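Monter deux bras sur un même rail, chez soi

Je reprends là où je m'étais arrêtée en avril : les deux bras tournaient, mais chacun dans son coin. Cette fois on les met face à face sur un profilé alu, avec la goulotte juste devant (bleu clair, parce que c'est ce qu'il restait chez Oberholzer !). Vissez d'abord les deux platines sans serrer, amenez les pinces l'une vers l'autre au milieu du plateau, et bloquez seulement quand elles se rejoignent. 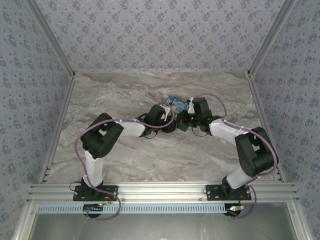

Faut-il une alimentation par bras ?
Je vous le conseille, avec une masse commune, sinon le bus Fistix perd des trames dès que les deux coudes forcent en même temps.

Passons aux câbles. Je les fais courir à l'extérieur du bras, de la base au coude puis jusqu'au poignet, avec 80 mm de mou à chaque articulation. Ça paraît beaucoup, mais j'en ai arraché un en étant radine… Ensuite, dans Jollen, vous approchez les doigts tout doucement, à 6 mm/s, et vous enregistrez la position comme zéro commun.

Réglage du zéro : les deux bouts jaunes presque en contact.

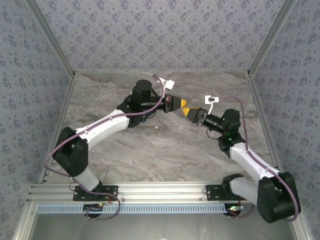

Les doigts jaunes, avec un petit jour entre les deux.

Pour les premiers essais, prenez des objets rigides et pas trop gros. J'aime bien une boîte en métal à fermoir et un petit cadenas ouvert, posés à distance l'un de l'autre : un bras tient, l'autre manipule. Limitez le couple à 33 % au début, vous monterez après.
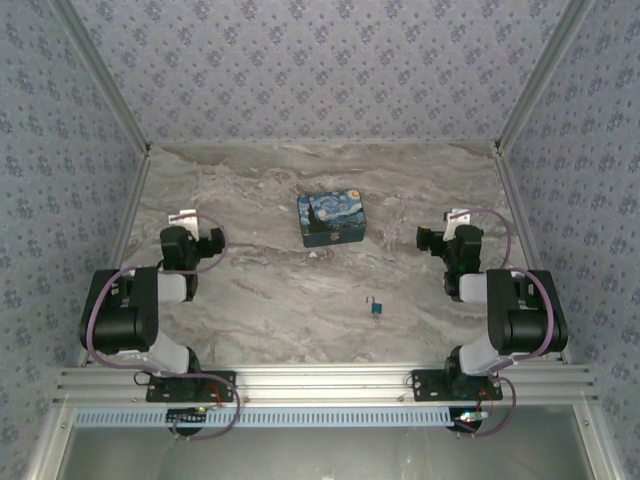

Nadja Gasser : Chez moi, à 33 % le coude droit redescendait tout seul, j'ai dû compenser la gravité dans Jollen avant de toucher au couple. Depuis, ça tient.

Bien vu, je l'ajoute à la liste des réglages. Le fichier de config est sur la page Birkgate, pensez à changer les identifiants des servos avant de le charger.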